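Re: [corner-shops] Saturday hours and the bread order
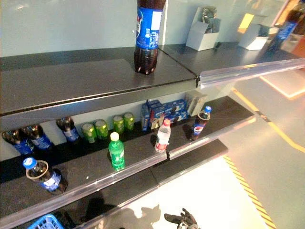 Soda shelves, cola up top

Shirley Carrier wrote on 24 February 2018:
> Is anyone still getting bread from Masri? They want 7 days' notice
> now and I can't guess what I'll sell a week out. Also, do you
> bother staying open past 5 on Saturdays?

Hi Shirley,

We dropped Masri in December and went over to Arberg. Same rye, slightly smaller rolls, and you can change the order up to the night before - huge relief! Ask for Jarmo Salminen and mention me if you like. He tried to sell me on the seeded loaf too, but my regulars won't touch it (Manolis says his love it, so go figure).

As for Saturdays, yes, we stay open. I added up the last one and we took 2,420, against 2,000 when I used to lock up early. Most of that is people who forgot milk. I wouldn't do it on Sundays, though, my knees have opinions.

Did you ever get your freezer door fixed?

Achilleas Tsakiris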